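Cirnholm farmers told to clear 40 acres for road

Farmers on the north side of Cirnholm say they have been given 14 days to leave land their families have worked for generations. The notices, dated 13 March 2023, cover 40 acres of olive groves and grazing land that the district authority wants for a military access road.

Oľga Halás, who farms the largest plot, said surveyors came in February with armed guards and put stakes along the terraces. They showed her a map but would not leave a copy. "They told us to write to the office in Plamer," she said. "We wrote. There was no reply."

Residents say about 700 trees would be cut down and the village well would end up on the far side of the road. The authority has offered access through a gate, but has not said when it would be open.

Lawyer Narendra Sengar filed an objection on behalf of nine families and has asked the court to freeze the work until ownership papers are checked. A petition against the road has 3,000 signatures.

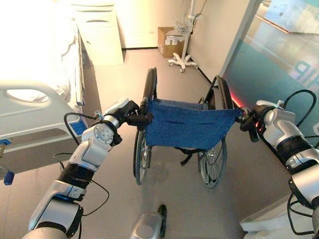 The court has not yet set a date for the hearing. Until it does, the families say they will keep working the land.

Contact us | Copyright Plamer News Desk | Back to top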